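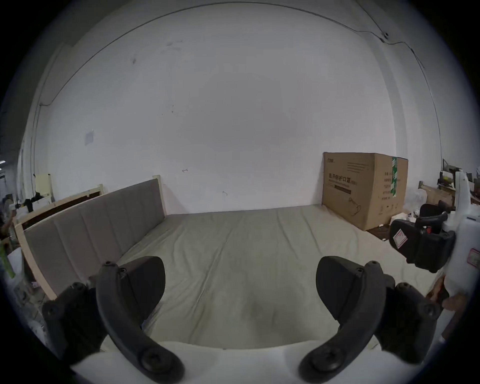
View from the left-hand gripper, fingers open, facing the mattress. The right-hand gripper is at the right edge.

Policy trained on hand-held gripper demos: drop in success when the second gripper is visible in the view

posted by Lucero Restrepo, January 30, 2022

I am trying to reproduce the bimanual result from the Naltora report on large, soft objects. The task is bedding: spread a sheet over a mattress lying on the floor and pull the near corners down. Demonstrations are collected with two hand-held grippers, one per hand, each with its own wrist camera. The policy takes both camera streams plus gripper width and relative pose, and predicts a short chunk of relative end-effector motion for each side.

I have 929 demonstrations after filtering. Validation loss on action prediction looks fine and flattens early. On the arms, the approach phase is good and the corner pull is poor. I sorted the failed rollouts by what the left camera saw at the moment the motion went wrong. Most of them are moments when the other gripper is inside the left view, as in the frame at the top. In the demos a human hand is under that gripper. On the arms there is a flange and a cable there instead.

What I have tried so far:
Random crop and color jitter. No change.
Dropping the right camera entirely. Worse on everything.
Training to 400 epochs instead of stopping early. Slightly smoother motion, same failures.

The report says only that "inter-gripper visibility is retained" and gives no ablation. Is the hand the likely cause, or is this a pose problem that happens to coincide with it? And if it is the hand, is masking preferable to inpainting? Compute is limited, so I would like to run as few full trainings as possible.

kragh_lab_tech

Mask it. The network learned the hand.

Skambridge

I would not assume that yet. Two causes fit what you describe and they need different fixes.

The first is the appearance gap you mention. When the grippers come close together, the demo images contain skin and sleeve and the robot images do not. The encoder has never seen the flange.

The second is pose error. Your frame has a plain white wall over most of the upper part and a pale mattress cover under it. If your trajectories come from visual-inertial tracking on the wrist cameras, that is a weak view for features. The cable, the paper on the wall and the carton in the corner give the tracker something, but once the camera tilts down to the fabric those leave the view. Corner pulls are where people tilt down, and they are also where the hands converge. So the two causes will be correlated in your data whatever you do.

To separate them without retraining:

Take a held-out set of demos and compute action error per frame. Split the frames by whether the other gripper is visible. Then paste crops of the robot flange over the hand region and run the same frames again. If the error moves a lot, the encoder depends on that region. If it barely moves, look at the poses.

For the poses, check the relative transform between the two grippers and not each trajectory alone. Each one can look smooth while the distance between them drifts. We used a rigid bar with both grippers clamped to it, moved it through the workspace, and plotted the distance over time. On our Arness setup the drift reached almost 2 cm with the cameras pointed at bare fabric. That is enough to miss a sheet corner.

If it is the hand, a fixed mask does not work well for this, as the other gripper enters from different places. A segmentation mask applied at both training and test time does. Mask the hand and forearm in the demos and the flange in the rollouts, and leave the jaws alone. The jaws are the same hardware on both sides and the policy needs them for coordination. I have not found inpainting worth the cost. It leaves texture that differs between the two domains, and you are back to the same problem.

If it is the poses, put printed tags on the wall and on the floor beside the mattress, then recollect a subset. We recollected 123 demos and fine-tuned from the existing checkpoint, with no full training run. Vary the tag positions between sessions so the policy does not read them as landmarks.

oct_reader

Adding to the above: check camera latency on the robot as well. In October we had a similar failure and it was the left stream arriving late relative to the right. It only showed when both arms moved at the same time, so it looked like a visibility effect. Blink an LED in view of both cameras and compare timestamps.

No opinion on the masking.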